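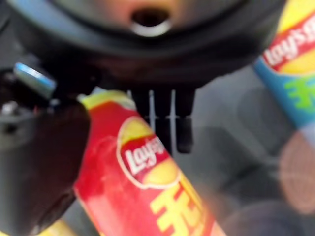 Baltasar Garrido wrote: Before you move a single bracket, tell me which slot the middle shelf is sitting in. Tall chips need more headroom than most people give them, and if the tops are catching on the shelf above, the whole row will lean and then slide. Count up from the floor, left side and right side separately.

Great question, and thank you for the fast answer! I went and counted. Left side is slot 23. Right side is also slot 23 at the back, but the front clip was only half seated. I pushed it with my thumb and it clicked. So there is one thing found already and I'm pretty happy about it.

Ticket subject: Tall snacks leaning, drinks creeping forward on grey metal unit
Opened: September 2019
Location: Bulley Corner Store, Sandoval branch
Unit: Kundthorpe grey metal bay, 84 cm wide
Status: Solved (one follow-up open)

Original problem

We love this unit. It went up quickly, it looks sharp, and the metal lip on the front makes the whole aisle look tidier. But two things kept happening. Potato chips on the middle shelf wouldn't stay standing, and if one went over the neighbors followed (sometimes all the way along). And the drinks up top kept working their way toward the front.

What I tried, in order

1. Took the snacks off the middle shelf and put a level on it, front to back. It tipped forward a little. After the clip went in properly, the bubble came back to the middle. Lovely feeling.

2. Checked the top shelf the same way. Side to side was fine, front to back was slightly off. I loosened both rear hooks, lifted, and let the shelf drop back down on its own weight. You have to really lift it — a nudge does nothing.

3. Put the top shelf back together with the green soda bottles side by side on the left and the small stuff further along, including the little round tub with the green lid. Big bottles together are so much easier to face up.
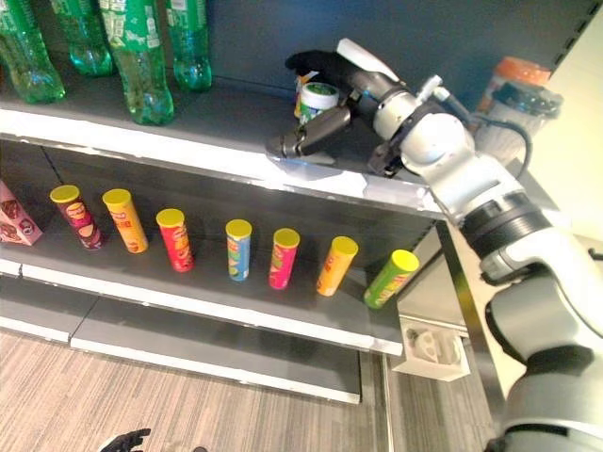 4. Refilled the middle shelf with the snacks, tallest first. I used to squeeze in as many as would fit, and I think that was half my trouble. With a finger's width between rows they stand up by themselves!

5. Left it overnight and looked again at opening. No leaners. One bottle had turned, which I put down to a customer.

6. Sorted through the green cans before restocking them. Anything with a crumpled lower end won't sit flat on any shelf, level or otherwise, so those went in the returns crate.

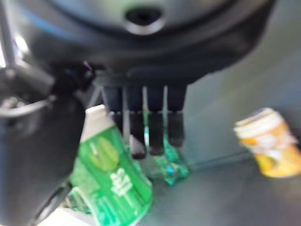

CATEGORY: SHELVING / DRINKS AND CANS

Baltasar asked me to add a note on cans, so here goes. Roll each one upright on the counter before it goes out. If it rocks, it doesn't go on the shelf. I had been blaming the slope for every can that tipped, and after the clip was fixed I still had a couple misbehaving. Dents, both of them. Checking a full tray takes hardly any time and I kind of enjoy it.

Still open

The replacement front clip is on order from Zellix, due in October. The old one holds, but it has been bent and straightened and I'd like a fresh one in there. Please keep the ticket open until it's fitted.

Also, does anyone have the divider strips for this bay? I'd love to try them on the snack shelf and will happily report back.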